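We use cookies to remember your scoring settings and to count visits. By staying on this page you agree to this. Accept | Manage

How to Run a Survivor Pool Without Losing Your Friends

Last updated: August

A survivor pool is the simplest football contest there is. Everyone picks one team a week. If the team wins, you live. If it loses, you're out, and you get to spend the rest of the fall telling people you almost took the other side. You can never pick the same team twice. A child could run it, and in some offices a child would do a better job.

I've run ours, the Varnano Survivor, for 8 seasons. It now has 35 entries and one rule sheet, which used to be a sentence long.

Step 1: Write the rules before anybody pays

Put it in an email, not in a conversation at a barbecue. You need the entry fee, the deadline, what a tie does, and what happens when someone forgets to pick. Ours says a tie is a loss and a missed pick is a loss. Both are harsh. Both have saved me a lot of phone calls. Check what your state says about pools like this, too, and don't keep a cut for yourself.

Step 2: Choose where the picks live

We started on a spreadsheet, moved to Umix for a while, and went back to the spreadsheet. Any setup works if it hides picks until the deadline and stamps the time on each one. Group text does neither. I once scrolled through 234 messages to settle whether a thumbs-up counted as taking Green Bay. (It did not. He still brings it up.)

Step 3: Set one deadline

Make it kickoff of the first game of the week, for everyone, including people picking a late game. You'll be told this is unfair. It is, a little. The alternative is a rolling deadline, where half the pool picks after seeing who got hurt on Thursday and the other half complains about it.

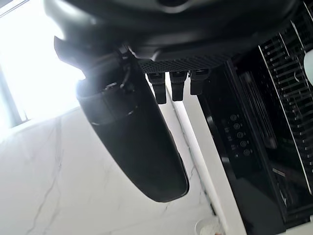
Collecting the money is the part that ages you. Ask for it up front, lock the sheet to paid entries, and send a single reminder the Saturday before the opener. I used to send five, each more polite than the last. What you want at this stage is the temperament of that long black finger in the photo, with its rounded tip and its complete lack of interest in your brother-in-law's cash flow. If someone hasn't paid by kickoff, they aren't in, even if they would have picked the winner. Especially then.

Step 4: Decide about buybacks

Some week early on, a big favorite will lose at home and take most of your pool with it. Allow one buyback, through week 2 only, at the full entry fee. The old used teams stay used. After that the door is shut, and people who open with "hypothetically" should be sent back to the rule sheet.

Step 5: Post results the same night

Post who's out, who's left, and which teams each survivor has burned. Keep it short. If you want to add jokes, aim them at your own entry, which in my case is usually available for the purpose by the end of September.

Step 6: Plan the ending

Pools don't always finish with one person standing. If the last few all lose in the same week, either split the pot among them or bring them all back for the next one. Pick one now and write it down. The Dankwa pool across town left this open and ended up with two champions who both ordered a trophy.

If you're still alive late in the season, look ahead at the schedule before using a good team on an easy game. The last weeks are grim, with starters resting and nothing left on your list except clubs you've been avoiding since Labor Day.

A blank rule sheet is on the downloads page. Change the fee, change the name at the top, and please take out the line about Green Bay.

Contact | Privacy | © Jinodo Sports Pages | Back to top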